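Ticket 687
Product: Broketix folding station, sock line
Site: Culbridge laundry room
Status: Resolved, pending follow-up in March

Reported problem

Finished pairs are coming back mismatched. Customers at the Kamden drop-off have sent back bags with one long and one short sock folded together, or two whites with different stripes. The room handles up to 4000 socks in a busy month, and 19 bags were returned in the last one. The site asked whether the sorting sheet was wrong or the table was set up badly.

First checks

The sorting sheet is fine. It says to sort by color, then by cuff, then by length, and that order works when it is followed. The printed copy on the wall was an older version with the length step missing. It has been replaced.

The bags were also being filled past the limit. The limit is 200 socks per bag. Overfilled bags get tipped out in one go, and small socks end up inside larger ones. The site has been told to split anything over the limit before it reaches the table.

Second check: table layout

Socks were being left in a heap and pulled out one at a time. From a heap it is hard to see a cuff stripe, and two whites look the same until they are opened out. We asked for the socks waiting their turn to go across the middle of the table, with the front edge kept for the one being straightened. Green and white socks can share the row at this stage. A blue sock going flat at the front should be pulled out lengthwise before anyone judges its size, as a knit sock that is bunched up can look a full size smaller.

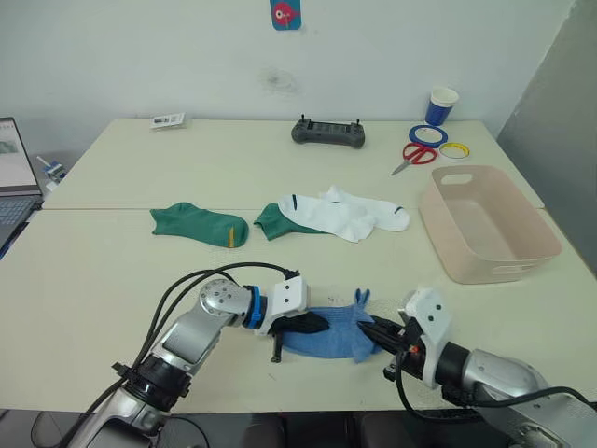 Third check: overlap in the row

The layout is right but the row needs more space. Where one sock lies over another, the covered one is easy to miss - and a thin dark stripe at the cuff is the only quick way to sort some of the whites. Leave a gap between socks. If the row runs out of room, stop adding to it and finish the pairs already there.

The basket can stay on the right side of the table. Use it for finished pairs only. Single socks go in the Tsuji bin under the window, and they stay there until the whole bag has been done.

Fix applied

1. New sorting sheet posted, old one thrown out.
2. Bags split at the limit.
3. Row kept across the middle, no overlap.
4. Each sock pulled flat before it is matched.
5. Both cuffs checked again before the pair is folded.

Result

Three test bags were run after the change. Two came out with no mismatches. The third had one bad pair, two whites of different lengths, and it was caught at the cuff check before folding.

Follow-up

Site to report returned bags at the end of March. If the number has not dropped, reopen this ticket and do not start a new one. The question about a second table is logged separately - it depends on floor space and has no bearing on the mismatches.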